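Dokska is looking for participants for the open day at its Wakedside workshop in March. We need people from outside the company to operate, observe and score a two-arm tabletop station while it handles ordinary household footwear. Applications are open to anyone aged 18 or over. No background in robotics or programming is required.

## Purpose of the session

The station has been running the shoe-rack task under the control of our own staff. The current record holds 1,455 episodes, all of them started, supervised and labeled by people who know the equipment well. We want a second set of labels and a second set of operating habits before the task definition is fixed for the Cultix trial later in the year.

Visitors to the open day will watch from the marked area. Participants will work at the table, under supervision, in front of those visitors. Please apply only if you are comfortable with that.

## The task

The work surface holds a low rack and a mix of slippers and slides. Some start upright, some start with the sole up, and some start overlapping. The goal state is matched pairs, upright, toes pointing the same way. Overlapping soles are the hardest starting condition and will make up a large share of the trials.
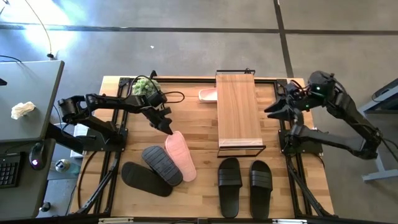

## What participants will do

1. Set the starting layout from a printed card. Layouts must match the card in orientation as well as position.
2. Step back behind the floor line and call "clear" before the supervisor enables the arms.
3. Operate one arm, or both, by remote control for the teleoperated trials. Training is given on site and takes up the first part of the shift.
4. Observe the autonomous trials and mark each one as complete, partial or failed on the score sheet.
5. Write a short note for every partial or failed trial. State which item was involved and the last step that was completed. Do not guess at the cause.

A shift contains 13 scored trials. If a trial is stopped for a safety reason it is recorded as stopped and is not repeated. Each participant works one shift, with a break after the sixth trial.

## Requirements

- Able to stand for most of a shift, or to work from the raised stool if you ask for it in advance.
- Normal or corrected vision. You will need to tell a left slide from a right one at a distance of 6 feet.
- Able to read and write short notes in English.
- Closed shoes, fitted sleeves, no lanyards or loose jewelry. Long hair must be tied back.
- No participation in an earlier Dokska footwear session.

Experience with games controllers is neither an advantage nor a disadvantage. We record it on the intake form and use it when we compare results.

## Safety and supervision

A trained supervisor stands at the stop control whenever the arms are enabled. Reaching over the table is permitted only after the supervisor has called "disabled" and you have repeated it. The grippers close with enough force to pinch a finger. The rack has thin metal legs and should be moved by the legs, never by the shelf.

Sessions are recorded on video. People standing behind the table may appear in the recordings, and all participants sign a consent form on arrival. Anyone who does not wish to be recorded can attend as a visitor in the area outside camera view.

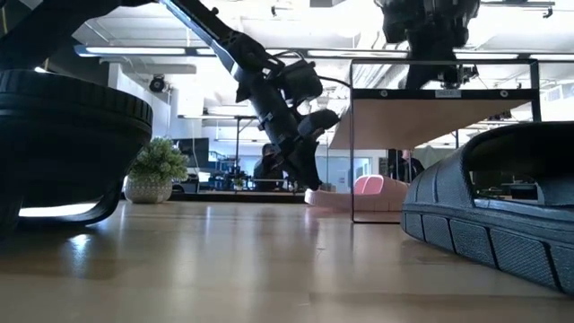

Ourania Athanasiadis asks future participants to practice reading the layout card before they touch a single slipper. In her first shift she set two layouts with the toes reversed and had to reset both, and the time came out of her break. She adds that the sole-up items are easier to turn from the heel, and that the controls felt slow for a few trials and then stopped being a concern.

## Hours and payment

There are two shifts, one starting at 9:00 a.m. and one at 1:30 p.m. State your preference in the application. Participants receive a flat payment of $107 per shift, paid by bank transfer after the score sheets have been checked for missing entries. Travel is not reimbursed. Parking is available behind the Liapis building, and the workshop entrance is on the same side.

## How to apply

Send a short message to the Dokska front desk with the subject line "Footwear open day." Include your name, a phone number, your preferred shift and any access needs. A resume is not required. Selected participants will receive the layout cards and the consent form by email, and should bring the signed form with them. Applicants who are not selected will be kept on the reserve list for the same day unless they ask to be removed.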